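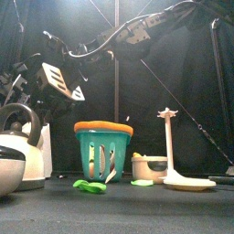
Irkell 沥水篮是我们 Hendau 为厨房台面设计的一种塑料篮子，适合放洗过的水果、蔬菜、面包，也适合放那些每天都用、可是没有固定位置的小东西。我们的很多顾客厨房不大，台面上已经有水壶，有罐子，有杯子，剩下的地方很少，所以篮子要站得稳，也要容易看见里面有什么。篮子的侧面有一排竖的椭圆形孔，透过孔可以隐约看到里面浅棕色和偏黄色的东西，不需要先拿开盖子。橙色的盖子就搁在篮口上，和青绿色的篮身在一起，颜色比较活泼，旁边放一个白色的水壶也很好看。

产品的基本情况

名称：Irkell 沥水篮（带盖）
货号：2388（小号），2858（大号）
材料：篮身和盖子都是塑料
颜色：青绿色篮身，橙色盖子。其他颜色请先写信问我们
价格：小号89元，含盖子。大号的价格请看订购页面
包装：纸盒，里面有一张说明

小号和大号的孔是一样的形状，区别在于篮子的深度和篮口的宽度。小号适合一个人或者两个人的家庭，可以放进一般的厨房柜子。大号适合人多的家庭，或者喜欢一次买很多蔬菜的人。如果您不知道选哪一种，我们建议先在台面上放一张普通的打印纸，大号的底面比这张纸稍微小一点，小号大约是它的一半。

关于孔的形状

我们在设计的时候试过圆孔、方孔和细长的孔。圆孔比较好看，但是豆子这样小的东西容易卡在里面。方孔的角落容易留下脏的东西，刷子不方便进去。最后我们选择了竖的椭圆形，上下两头都是圆的，用海绵从上往下擦一次，大部分就干净了。孔的方向是竖的，水顺着往下走，不会停在孔的下边。

孔的宽度也考虑了很久。小番茄不会掉出来，葡萄一粒一粒放也没有问题。米和小米不适合放在这个篮子里面，请您用有细网的篮子。我们的设计师 Bushra Rajput 在自己家里用第一个样品用了一个冬天，她提出把最下面一排孔的位置提高一点，这样放在台面上的时候，叶子菜的茎不容易从下面伸出来。现在卖的产品都已经按照她的意见修改。

关于盖子

盖子没有扣子，直接放在篮口上。有的顾客问，为什么不做可以锁住的盖子？我们的想法是，厨房里的人常常一只手湿着，另一只手拿着东西，没有扣子的盖子一只手就可以拿开。缺点是，如果您提着篮子走路，盖子可能会滑下来，所以移动的时候请用手按住盖子，或者先把它拿下来。

盖子翻过来可以当一个浅的托盘，放削下来的皮，或者放刚洗好的几个勺子。请不要把很重的东西长时间压在盖子上，比如装满水的水壶或者铁锅。盖子不会马上坏，但是时间长了中间会往下弯。

如果您只需要篮子，不需要盖子，也可以单独订购，请在备注里写“不要盖子”。盖子丢了或者摔坏了，可以单独补买。补买的时候请告诉我们货号，小号和大号的盖子不能互相代替。

适合放在篮子里的东西

苹果、梨、橙子、土豆、洋葱、大蒜、没有切的面包、晾干的抹布、孩子玩的过家家食物。洋葱和土豆最好分开放，放在一起土豆容易发芽，这个不是篮子的问题，不过有好几位顾客写信问过，所以我们写在这里。

不太适合的东西

刚从锅里拿出来的食物、带血水的肉和鱼、打开了的粉类。篮子有孔，里面的水会流到台面上，洗过的东西请先在水池里沥一会儿，或者在篮子下面铺一块布。我们自己办公室的茶水间，篮子下面常年铺着一块棉布，一个星期换一次。

怎么清洗

第一次使用以前，请用温水和普通的洗洁精洗一遍，再用清水冲干净。平时用软的海绵或者软毛刷就可以。请不要用钢丝球，钢丝球会留下细的划痕，划痕里以后容易变色。咖喱、胡萝卜和辣椒油可能会使塑料染上颜色，发现以后尽早洗，淡的颜色一般可以去掉。已经染上很久的颜色，我们也没有好的办法，请您原谅。

可以放在洗碗机的上层，温度选择低的那一种。请不要放在下层，下层离加热的部分太近。也请不要放进微波炉和烤箱，不要靠着炉火放。和水壶放在一起的时候，请注意壶嘴不要对着篮子，热的蒸汽长时间吹在一个地方，塑料会变软。

怎么收起来

同样大小的篮子可以一个一个套在一起，盖子另外竖着放在旁边。小号可以放进大号里面，然后盖上大号的盖子，这样只占一个篮子的地方。套在一起以前请先擦干，不然中间会吸住，很难分开。如果已经吸住了，请不要用力拉，用温水冲一下外面的篮子，等一小会儿再慢慢转动。

顾客的来信

“我以前用竹篮，夏天常常发霉，现在换成这个，早上洗好水果放进去，晚上回家还是干净的样子。颜色比我想的亮一些，我女儿很喜欢。”——Natalie Inskip

“篮子很好，盖子有一点滑，我第一天就掉了一次，没有坏。希望以后盖子上有一个小把手。”——Terence Bunting

Bunting 先生的意见我们收到了。把手的样品正在做，做好以后旧的篮子也能用新的盖子，不需要重新买篮子。我们会在这个页面上更新消息。

“买了两个大号，一个放土豆，一个放在孩子的房间里放玩具。说明纸上的字太小，我妈妈看不清楚。”——Chelsea Mapplebeck

说明纸的字我们已经改大。您如果收到的还是旧的说明，可以写信来，我们寄一张新的给您。

订购和送货

在本页面下单以后，我们一般在第二个工作日把货交给快递公司。December 是我们最忙的月份，可能要多等几天，准备送人的顾客请早一点下单。订单金额超过2858元的，我们当作批量订单处理，运费由我们负担，请先联系 Chelsea Clegg 确认颜色和数量。学校、餐厅和幼儿园都可以批量订购，我们可以开发票。

收到货的时候，请先打开纸盒看一看。篮子的边有没有裂，盖子放上去平不平，孔的里面有没有多余的塑料毛边。小的毛边用指甲就可以去掉，如果比较大，请拍一张照片发给我们，我们换一个新的，旧的不用寄回来。

没有用过的篮子可以退货，请保留纸盒。已经用过的篮子，如果是质量问题，也可以退或者换。自己不小心摔坏的，我们没有办法免费换，但是可以用比较低的价格买一个没有盖子的篮身。

常常收到的问题

篮子有没有味道？刚打开的时候可能有一点塑料的味道，洗过以后在窗边放一个晚上，味道就会变得很淡。

可以放进冰箱吗？可以。冰箱里请选小号，大号加上盖子以后，有的冰箱的层架放不下，请先量一下您的层架的高度。

可以放进冷冻室吗？我们不建议。塑料在很冷的地方会变脆，拿出来的时候碰一下容易裂。

太阳晒会变色吗？长时间在阳台上晒，橙色会比青绿色先变浅。放在厨房里面靠窗的地方，我们还没有收到这样的反映。

同一系列还有别的产品吗？现在 Irkell 系列只有这一种篮子，分2个大小。我们另外有一个 Swai 系列，是放调料和茶叶的罐子，可以在产品目录里找到。厨房计时器 Timer 目前缺货，想要的顾客可以留下邮箱，到货以后我们会通知您。

如果您还有别的问题，请用页面下面的表格写信给我们，中文和英文都可以。回信一般在下午发出。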